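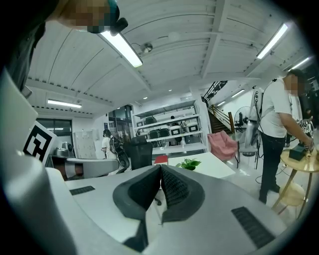

Under the white ribbed ceiling in the workshop.

Home | Tips | Paper and Print | Walls | Tools | Ask | Search

Framing and hanging your own prints without losing your temper

Print this page | E-mail this to a friend

I've been framing my own linocuts and screenprints for years now, mostly on the kitchen table, and every spring when the Kutham open show comes round I get the same messages asking how I do it. So I've finally put it all down in one go. It's for people with ordinary tools and a normal amount of patience (I have slightly less than that).

Start with the paper

Let the ink dry properly before you even think about glass. Oil-based ink on thick paper can feel dry on top and still be soft underneath, and I once shut a print into its frame after a few days and found a ghost of it on the glass by summer. A week hanging up is fine for thin layers. If you've gone heavy on the black, give it three, and more in a damp house.

If a print has been rolled up, don't iron it. I know people do! I put mine face down on clean blotting paper, another sheet of blotting on top, then a drawing board, then the biggest cookery books I own. Two nights usually does it. Rolling it the other way to "undo" the curl just gives you creases going in two directions.

Wash your hands, dry them, then wash them again if you've had toast.

Measuring the mount

The window in the mount wants to be a little smaller than the paper and, if you like a bit of white showing, a little bigger than the image. Write both sizes down on the back of an envelope before you pick up a knife. I like 50 mm of mount on the top and sides and a bit more at the bottom, which stops the picture looking as though it's slipping down. Some people can't see the difference. I can't unsee it.

My worst mistake was last January, with a print that was 62 cm wide on the paper and a frame that I'd measured across the front. The hole you can see from the front is smaller than the space behind it, because of the lip, and I'd mixed the two up in my notes. Always turn the frame over and measure from the back, then take off a couple of millimetres so that the board isn't jammed in. Board swells when the weather's wet and it has to go somewhere.

Cutting it

New blade. Every time, a new blade! I used to try to squeeze three mounts out of one and then wonder why the corners were furry. Put a strip of scrap board underneath so the knife has something to bite into, and mark everything on the back in hard pencil, very lightly.

I use a Trorudex hand cutter, an old one that came with no instructions, and it overshoots the corners by a hair. If yours does that too, start a hair late and stop a hair early, then finish the corner with a loose razor blade held at the same slope. Don't tug the middle out. If it doesn't drop out by itself it's still attached somewhere, and tugging will find out where.

Small slips can be burnished down with the back of a teaspoon through a bit of tracing paper. Big slips become the practice pile, or gift tags.

Fixing the print in

No masking tape, no parcel tape, and please no sticky tape of the sort you wrap presents with. They go yellow and they creep. I make two little hinges from thin Japanese paper and stick them with wheat starch paste, along the top edge only, so that the print hangs from them and can move about as the air changes. If paste is too much faff, gummed linen tape from an art shop is all right for your own walls, though I wouldn't use it on anything valuable or old. Take those to a proper framer.

Cleaning the glass

Spray the cloth and never the glass, or it runs down behind the lip and wicks into the mount. Do the inside first and let it dry completely while you have a cup of tea. Then hold it up sideways to a window and look for the hair, as there's always a hair. A soft dry paintbrush gets it off better than a cloth does. For acrylic sheet, don't use anything with ammonia in it, and don't rub it dry with kitchen roll or you'll scratch it.

Close it up, turn it over, look again, swear, open it, get the other hair out. I leave the tape off the back until I've done this at least twice.

Cord, rings and bumpers

I screw the D-rings in a third of the way down from the top, pointing slightly inwards, and make a pilot hole with a bradawl first. Cheap pine moulding splits like anything if you skip that. Tie the cord so there's a little slack but the knot still sits well below the top edge. Stick-on felt dots on the bottom two corners keep the frame off the wall and stop that grey line you get on white paint.

Getting it level on the wall

Cut a piece of newspaper to the size of the frame and stick it up with low-tack tape. Leave it there for a day and walk past it. You'll know by teatime if it's wrong, and it's generally too high.

For the hook, pull the cord up tight with one finger and measure from your finger to the top of the frame. Mark that distance down from the top of your newspaper, and put the nail straight through it. For a row of pictures I line up the middles and let the tops fall where they like. Over my sofa there's a gap of 600 mm between the end frame and the lamp and I've been meaning to fill it since we moved in.

Check for pipes and cables before you hammer anything. Old plaster in the Furnival terraces (we're in one) crumbles if you look at it, so I drill slowly there and use a plug.

Taking work to a show

Corners first. Fold cardboard round them and tape the cardboard to itself, keeping the tape well away from the frame. Stack pictures face to face and back to back so that no D-ring is ever against glass. Put your label on the back before you wrap, and another on the outside of the wrapping.

Reader comments (3)

inkyfingers: The newspaper trick saved my hallway. I did mine with lining paper and it was miles too high, as you said. Any tips for box frames?

Treltine Reader: I'd add that a hair dryer on cool is good for blowing bits off the glass. Not on warm, it makes them cling.

lino_and_tea: Measured from the front and got 59 cm. Measured from the back after reading this. Off to re-cut my mount on Wednesday, grumbling.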